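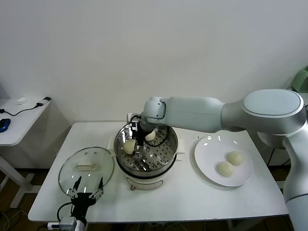

Right arm over the steamer, two buns in, two on the plate. Left gripper parked by the lid.

Cumomlow build log: two arms, one steamer, lunch eventually
Shared Workshop Builds > Arms and Grippers

tamsin_w
Original poster

Picking up from the old thread, which got locked after the argument about cable glands.

Status as of June: both arms are up, both grippers close when told to, and Cumomlow (named by Farzana's nephew, we've stopped asking) can move a steamed bun between steamer and plate if somebody else has dealt with the lid. The lid is the whole problem. The right arm does buns, the left arm does lid, and the left arm has opinions.

Left gripper lines up on the handle fine from straight ahead. Come in even slightly off and one pad touches first, the lid skates, and now you're chasing a glass disc across a glossy white table at whatever speed Edmund last left in the config. Score over the last batch was 31 good lifts out of 60. A coin would have done it without the wiring.

Things I've tried:
slower approach (slower skating)
wider opening before descent (helped a bit)
damp cloth under the lid (worked great, Edmund says it's cheating)

Ideas welcome. Please don't say "use a suction cup."

gantry_goblin

Have you considered a suction cup

tamsin_w

I walked into that.

e_marciniak

For the record, I said the cloth was cheating because the lid isn't going to be on a cloth when it's on the pot. If the lift only works on a cloth we've built a cloth-dependent robot. I have no objection to cloths in general.

Also the speed in the config is fine.

FarzanaM

The speed in the config was not fine. I was standing there.

Bratance

What are you closing with, position or force? If it's position only, your first-contact pad is going to shove the lid every time no matter how nicely you approach. Close until either pad feels something, stop, nudge the wrist toward that side, close again. Ugly but it works on my Gakusen hand, and that thing has the fingertip sensitivity of a boot.

tamsin_w

Position with a current limit. The limit is set high enough that it only notices the table.

Bratance

Well, there you go.

jadwiga_z

I'd go the other way and leave the closing alone. Turn the wrist. A loop handle like that is flat and wide, and from the first photo I can't tell which way your fingers meet it. If you're closing across the wide side you've got hardly any margin before a pad lands on it. Any chance of a closer view from the left hand?

tamsin_w

Wrist camera, left arm, gripper open.

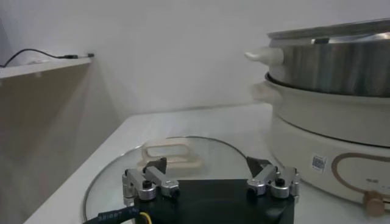

Left wrist view: pads either side, handle just behind them, cooker over on the right.

jadwiga_z

Thanks, much more useful. I'd try a quarter turn and see. Costs you one line.

e_marciniak

A quarter turn puts the cable on the wrong side. You can see it curling out at bottom left. Rotate the wrist and it winds round the housing, and I've already replaced that cable.

jadwiga_z

Rotate the other way?

e_marciniak

Then it hits the joint limit.

jadwiga_z

Rotate the lid?

tamsin_w

I have just spent a full minute looking at that post. Nothing in the code cares which way the handle faces when we put the lid down. We've been putting it down however it lands.

FarzanaM

I suggested this in the kitchen.

tamsin_w

You suggested it about the buns.

W_Nowakowska

Different worry. What's the black cable running across the inside of the steamer by the back bun in photo one? I'd want that out before anyone turns the knob, whatever it belongs to. I also wouldn't put an unsleeved gripper over live steam. I cooked a servo that way on the Głowacki arm and it smelled like a burnt comb for a month.

tamsin_w

Fair. Cable goes. Steam is a later chapter, all the practice is cold for now and the buns are past eating anyway. What did you sleeve yours with?

W_Nowakowska

Silicone oven mitt, cut up. Looks terrible. Leave slack at the wrist or it fights you when you bend down into the pot.

gantry_goblin

so you want to put a mitt on the robot so it can take a lid off. at what point do you just wear the mitt

e_marciniak

Post 672 in this subforum asking that. Still no.

Bratance

I'd still fix the current limit. Lining the handle up gets you a better average, but you'll be back the first time the lid sits crooked on the pot. Do both.

jadwiga_z

Do the handle first, on its own, or you won't know which one helped.

Bratance

I don't need to know which one helped, I need the lid off.

tamsin_w

Doing the handle first, then the limit, same number of tries each. No cloth. Edmund has agreed to leave the config alone until I've posted the numbers, and Farzana has the password.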